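3.2 Bins and surface wear

The containers in this part of the study are the shallow gray bins used for sorting at the Birkent site. They are placed in pairs on a light wooden tabletop, with the long sides parallel, so that an item can be moved from one to the other without turning or lifting the container. Over 2000 items passed through the bins before the surface survey began. Of these, 625 were recorded by weight and length, and the rest by type only.

Wear was noted on three areas of each bin: the floor, the inner walls, and the rim. We left the outer walls out of the survey, because marks on those come mostly from stacking and transport and say little about how the bin was used on the table. A bin was scored by two people working separately, who compared sheets at the end of the session. Where their scores differed by one step, the higher score was kept. Where they differed by more, the bin was scored again the next day under the same lamp.

The scoring sheet was adapted from one written by Hala Ashour for the Plevent warehouse survey. It separates scuffs, which are broad and dull, from scratches, which are narrow and have a clear direction. Her sheet had a single line for the walls. We split it in two, since the upper and lower parts of a sloping wall often look quite different. Figure 4 shows a bin in which both the floor and the rear wall would be entered on the sheet.
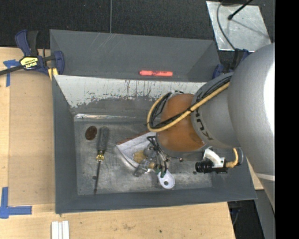
Figure 4. Front and rear bins on the tabletop. The floor of the front bin is scuffed and scratched, and its rear inner wall has a whitish band with a ragged lower edge. A dark brown oval item lies on the left part of the floor.

The whitish band on the rear wall was entered as its own category. Its lower edge is uneven, and the wall turns gray below it. Dark vertical scratches on the band were counted as scratches and did not change the band score. The shiny strip where the wall meets the floor was left out of the score – a bright line at a joint can come from the lighting alone, and our raters did not agree on how to treat it in the first trial.

Floor marks were harder to score than wall marks. Scratches cross one another, and on a worn floor it is often not possible to say where one ends and the next begins. Hicham Abdelaziz suggested a grid of clear film laid over the floor, with each square marked as worn or not worn. This was slower, but the two raters came much closer to each other, and we used the grid for all 296 floor records reported in Table 5.

Item color also affected how the floors were judged. Dark items stand out well on a gray floor, and raters working with an item still in the bin tended to give the floor a lower wear score than they gave the same floor when it was bare. For this reason all scores in the tables were taken with the bins cleared. The order in which bins were scored was drawn by lot.

Bins supplied by Farah and Belterska were scored on the same sheet and are reported together. The two differ slightly in wall slope, and this difference is taken up in Section 3.4.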